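Arm keeps tripping out when it pushes down in the corner of a toy sink

pokden_shed
Posted 6/1/20

Hi all, hoping someone can put me out of my misery. We've got a small arm with a two-finger gripper doing a pretend washing-up job with a toy kitchen set (sink, cups, plates, a bit of sponge). It's a demo for our open day in August, so it needs to run for a good while with kids watching.

It picks the sponge up fine, and the middle of the basin is fine as well. The trouble starts when it goes to the back corner of the sink and pushes down. Sometimes it gets through it, sometimes I get a protective stop and the whole thing locks solid with the fingers still clamped on the sponge. Yesterday it stopped 6 times before lunch. On one of those the sink shot forward and hit me in the wrist, which didn't hurt much but did make me jump!

I've slowed it right down and it still does it. My colleague wants to turn the force limit up until it stops moaning. I don't love that idea, but I can't say exactly why. What would you look at first?

Were_workshop

Don't turn the limit up. It's stopping because it thinks it's pushing on something harder than it should, and going by your wrist it's probably right.

Have you told it how heavy the gripper is? If somebody swapped the fingers or bolted something extra on and never changed the payload setting, the arm will see forces that aren't there, and they change depending on how the wrist is turned. That would fit with one corner being bad and the middle being fine. Ours was 200 grams out and it was a right pain. Took me ages to find.

cotan_k

Had this once, turned it off and on again and it went away. Could be a loose plug? Try a softer sponge maybe.
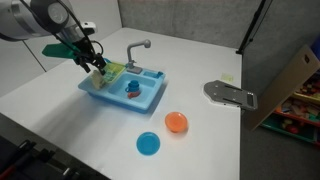

Nneka Briggs

I look after a very similar job at Cotanbridge, right down to the little blue sink, and I had weeks of this, so you have all my sympathy. The picture is of ours in its own awkward place, the back left corner with the dish rack right next to it.

Were_workshop is spot on about the payload, do that first. But I'd also look hard at your cables. You can see ours loop down the side of the gripper. When the wrist turned to get into that corner, one loop was catching and pulling tight, and the arm read the tug as a push from outside and stopped. It depended on how the cable happened to be lying, so we'd get a lovely clean morning and then stop after stop once we'd had our sandwiches. To check yours, put the arm in freedrive and move it through the whole corner move by hand, slowly, keeping an eye on the cable the entire time. If it goes taut anywhere, there's your problem (or one of them). I re-tied ours with more slack near the wrist and it cured most of it.

The rest was height. I'd taught the corner point with an old, squashed sponge and then we opened a new pack — so every press was going in deeper than I'd meant it to. I raised the point by 3 mm and had it come down gently until it felt contact, then stop there. Toy plastic flexes as well, so the sink was acting like a spring, and I'd bet that's how yours ended up flying at you. Stick it down to the table before you run it again! Double-sided tape is plenty for something that light.

About your colleague and the force limit: please leave it where it is, especially with children coming. If you get another stop with the fingers clamped, keep your hands out of there and don't just hit resume. Back the arm straight up at low speed from the pendant, then open the gripper once it's clear. I did it the other way round the first time and sent a cup across the room.

One thing I never got to the bottom of is why ours still trips now and then on the very first cycle of the day. I run it 2 times with nothing in the fingers before anyone comes in and that seems to keep it happy. If you find out why, do post it on here, I'd love to know.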